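February 2026

Woke up before the alarm again, so I got a head start on the seed box. Turns out I own 71 packets of seeds (the spreadsheet says so, and I'd rather believe that than recount) and I have one smallish allotment. Deepika came round with parsnips and laughed at me for a good minute, then went home with three sorts of lettuce, so who's laughing now!

The big plan this year is beans. I want a proper row of them down the long side by August, climbing over everything, and I've ordered canes from Fudden because the last lot snapped in the wind. Postage was dreadful. Ilango says hazel poles are better and free if you know where to cut them — he's probably right, but he also told me to plant garlic upside down once, so I'm wary.

Rained all afternoon. I cleaned the kitchen windowsill ready for the chillies and made leek and potato soup, too much pepper. Mum rang about the train tickets and we went round in circles over whether to travel on the early one (we're not, I've decided, she just doesn't know yet).

Must remember tomorrow: potting compost, stamps, ring the dentist, find the other glove. The left one's in the shed. Still can't think of a name for the new water butt. Bed now, with the bean catalogue.
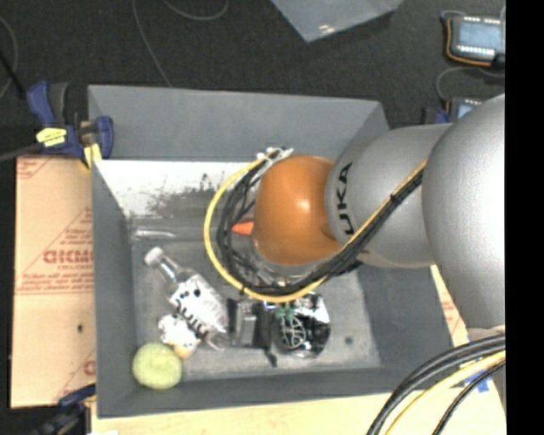
Big grey bin, orange joint over the middle of it.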